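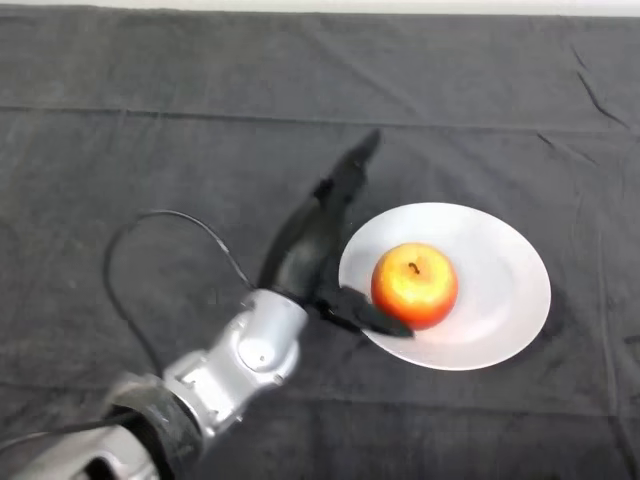
Oltness 129 型台式压书机

手工装订与纸艺平压设备
分享 21　评论 5

Oltness 129 型是一款单螺杆手动压书机，用于精装、线装、蝴蝶装等手工书的压平与定型，也可用于裱纸、裱布、纸板贴合和植物标本压制。机身由底座、固定横梁、两根导柱、一根主螺杆和上下两块压板组成，不用电，不带气动部件，装好后可放在普通工作台上使用。本页说明适用于当前批次。去年十二月以前出厂的机器，导柱衬套的结构不同，更换零件时请先核对底座背面的批次号。

一、适用范围

本机额定最大压力为2000牛，按主螺杆轴线正下方、受压面均匀接触的条件标定。工件偏离中心时，可用压力随偏移量下降，导柱承受侧向力，压板两侧会出现肉眼可辨的高差。书芯应当放在压板正中。幅面较小的工件需要垫同厚度的配重块，使四角受力相当。

可放入的最大幅面为A4成品加飘口，即书壳四边各伸出书芯少许的常规精装尺寸。A3幅面的散页可以对折后压制，展开状态放不进两根导柱之间。压板之间的最大开口能容纳数本中等厚度的书叠放，叠放时书脊方向应交替，每本之间加一块光面隔板。

本机不适合下列工作：木材胶合，金属件校直，带金属包角的相册压制，以及任何需要加热的贴合。压板表面的耐热性能没有按热压用途测试，熨斗余热未散的工件也不要直接放入。

二、主要结构

底座为铸铁件，底面经过铣削，四角留有安装孔。固定横梁与导柱之间采用锥面配合，螺母锁紧，出厂时已调好平行度。用户自行拆开横梁后，需要重新校准，方法见第四节。

主螺杆为梯形螺纹，单头，自锁。松手后压板不会自行回退，长时间保压也不必另加锁紧装置。纸张和胶层在受压后会继续变薄，压力因此下降，这属于工件变形，与螺杆自锁无关。需要保持压力时，在上压后十分钟补拧一次，过夜的工件睡前再补一次即可。

上压板通过球面垫与螺杆端部连接，允许小角度摆动，用来适应书脊一侧略厚的书芯。球面垫不能修正明显的厚度差。起脊后的书芯应使用带铜边的夹书板，书槽对准铜边，再一起放入。铜边夹书板不随机附带，Lightfoot 的标准板与本机开口匹配，它的加长板会碰到导柱，不要选错。

手轮为四辐式，直径按单手操作设计。不得在手轮上套管加力，也不得用锤敲击辐条。螺杆阻力突然增大时先退半圈，检查工件有没有歪斜，再继续。

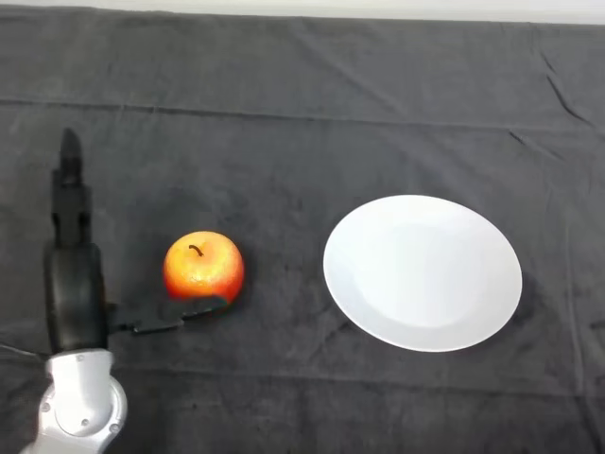 三、压制参数的选取

压力大小要看材料。新闻纸、皮纸、宣纸一类质地疏松的纸，压力过高会使纤维压实，翻页手感变硬，表面出现亮斑。铜版纸和涂布卡纸在胶水未干时受压，页面之间可能粘连。手工纸厚薄不匀，压力应低于机制纸，时间相应延长。

书芯上胶前的预压，目的是排出折缝里的空气。各帖折好、刮平之后码齐，上下加灰纸板，缓慢上压，压到手轮明显吃力为止，停留一夜。预压充分的书芯，锁线后书脊厚度增加较少，扒圆也更容易均匀。

锁线后的书脊上胶只需轻压。上胶时书脊露出压板边缘，露出量以刷子能够自由往返为宜，压力只要使书页不散开即可。此时加大压力会把胶从帖与帖之间挤出，干后形成硬棱，贴纱布时不平。

书壳与书芯合套以后的压制分两步。第一步短压，几分钟后取出，翻开前后环衬检查是否起皱、有没有溢胶，把防潮的隔纸换成干的。第二步长压，时间由胶的种类决定。白乳胶可以过夜；淀粉糊含水多，需要一整天以上，中间至少换一次吸水纸。使用淀粉糊而不换吸水纸，环衬几乎一定会起波浪。

裱布的书壳要注意纹理方向。纸板、环衬和封面布的丝缕应当都与书脊平行，方向不一致时，加压只能暂时掩盖翘曲，取出后几天内仍会恢复。压书机不能替代正确的下料。

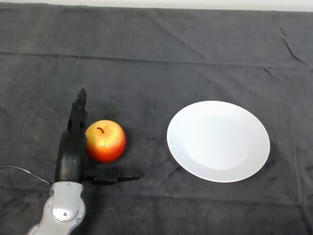
四、安装与平行度校准

机器净重21公斤，开箱时由两人搬动，手托底座，不要提手轮。工作台应能承受机器加工件的总重，台面不得有弹性。底座四角可以垫橡胶脚，也可以用螺栓固定在台面上。经常压厚书或者经常起脊的用户，建议固定。

拆除运输垫块后，用无绒布擦去螺杆和导柱上的防锈油，再在螺纹处薄涂一层白色锂基脂。压板工作面不涂油。残留的防锈油会渗进浅色布面，很难去除，第一次使用前应当用废纸空压几次，直到纸上没有油痕。

校准平行度需要四张同样的复写纸和一张白纸。把复写纸裁成小条，分别放在白纸的四角，墨面朝下，合上压板，轻轻加压，取出后比较四处印痕的深浅。印痕浅的一角，松开对应导柱的锁紧螺母，调整垫片，再拧紧重试。每次只调一侧。四角印痕基本一致，校准即告完成。也可以用塞尺，但压板在空载和受力时的间隙不同，塞尺读数仅供参考。

海拔、温度对本机没有影响，湿度有影响。上下压板为多层胶合的硬木，表面覆密封涂层，长期放在潮湿地下室会使边缘膨胀。存放时松开螺杆，在两块压板之间夹一张干燥的灰纸板，不要让压板直接贴合。

五、保养

主螺杆每使用3000次上压循环检查一次磨损。检查方法是把压板升到中间位置，双手握住手轮上下提动，轴向间隙明显可感时更换铜螺母。螺母是易损件，硬度低于螺杆，磨下来的细铜屑出现在油脂里属于正常现象。清洁时把旧油脂全部擦掉，不要在旧油脂上反复添加。

压板沾到干胶，用塑料刮片去除。钢刮刀会划伤涂层，划痕会在皮面和软布面上留下印子。轻微划痕可以用隔板遮盖，较深的划痕需要更换压板面。两块压板可单独订购，不必成套更换。

导柱出现浮锈，用细尼龙百洁布沿轴线方向擦除，之后擦一遍轻质机油，等油膜均匀后再用干布收掉。横梁与导柱的锥面不需要润滑，涂油反而会使锁紧螺母松动。

六、配件与成品检查

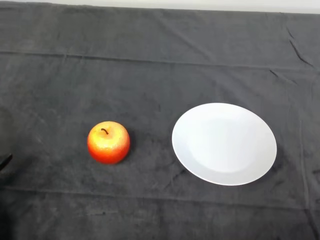 标准配置包括主机一台、光面隔板两块、六角扳手一把、备用球面垫一个和纸质说明书。选配件有羊毛毡垫、铜边夹书板、吸水纸和检查用底布。毡垫用于压有凸起图案的封面，厚度只有一种，压浅浮雕时用单层，压丝带或封面凹窗时用双层。检查用底布铺在工作台上，取出的书壳放在上面看边角。底布宜选无图案的深色，图中那种深炭灰色就合用：白盘的圆边和苹果从橙红到金黄的颜色，衬在上面都很清楚，浅色书口和红色封面布的情形也一样。需要注意的是深色书布与底布接近，黑色、藏青色封面应换浅底检查，否则折角处的毛边看不出来。底布起绒的话，检查前先用粘毛滚筒滚一遍，细绒一旦沾在未干的胶边上，就只能等干透后逐根挑掉。

成品检查按以下次序进行。先看书壳四边的飘口是否等宽，再看书槽深浅是否一致，然后把书平放，从切口方向平视封面有无翘起。翻开环衬时应从中部轻轻打开，听到撕裂声即停止，多半是溢胶粘连，用薄竹片慢慢分开。最后合上书，放置一天后再看一次翘曲，当天的结果不作判定依据。

七、供货与质保

本机在 Trirnimmont 工厂装配，出厂前逐台做额定压力保持试验，试验记录卡放在说明书封套内。Willgate 负责零售和备件，下单时请写明批次号。6月6日起发出的机器改用新的铜螺母，外形尺寸不变，可与旧螺母互换，润滑要求也相同。

主机铸件、螺杆和导柱质保两年，铜螺母、球面垫、毡垫和压板涂层属于消耗件，不在质保范围内。因套管加力造成的螺杆弯曲、因偏载造成的导柱变形，按维修收费处理。退回维修时拆下手轮单独包好，螺杆退到最低位置，压板之间垫纸板，机身不要倒放。

分类：手工装订 / 纸艺工具 / 压平设备
标签：压书机、精装、裱布、螺杆压机、书壳

评论（5）

线装初学
请问只做线装书有必要买这个吗？我现在是拿两块砧板加哑铃片压的，薄册子还行，厚一点中间总是鼓。

灰纸板囤积户
回复楼上，鼓多半是帖没刮平，先用骨刀把折缝压死再说。不过哑铃片确实不好放正，换压机以后书芯整齐很多。

半夏纸坊
复写纸校平行度的办法好用，我那台右后角偏浅，加了一层垫片就好了。说明书里这段印得太小，建议放大。

匿名
去年十一月买的，底座背面批次号被油盖住了，擦干净才看见。旧款衬套现在还能单独订到吗？页面上没写。

糨糊派
淀粉糊那段应该再强调一下换吸水纸。我第一本就是偷懒没换，环衬全是波浪，后来整张揭掉重贴的。另外A3散页对折压会不会留折痕？我压的是版画，不敢试。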